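Ruvetti Stone Look Wall Panel, Grey Vein
Sold by Gukia Home Surfaces

The Ruvetti panel is made for people who want a calm stone wall in the bathroom or hallway, without the weight of real stone. One box contains four panels and covers one small wall. The panels join with a tongue and groove on the long side, so you do not need grout.

The pattern is printed in a matte finish. It is a quiet grey, and it goes well with white fixtures and also with darker floors. Please order all your boxes at one time — the tone can change a little between production lots.
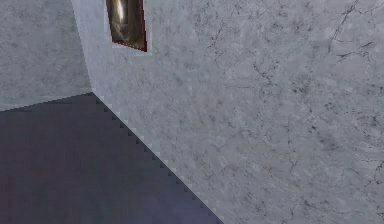

Grey Vein on two walls meeting at an inside corner, rendered view.

Before installation, leave the closed boxes flat in the room for 26 hours. The wall must be clean, dry and even. Old tiles can stay if they are firm. Cut the panel with a fine saw, face side up, and put the glue in vertical lines. In the corners, leave a small gap and fill it with Solteo silicone, color Ash. Corner profiles are sold separately.

For cleaning use a soft cloth and mild soap. Do not use powder cleaners or steam.

Warranty: six years for home use. Keep your receipt and the lot label from the box.

Samples are sent by mail, up to four per customer. For samples and large orders please write to Rukhsana Awan at our sales desk. Page and prices updated 8/31/23.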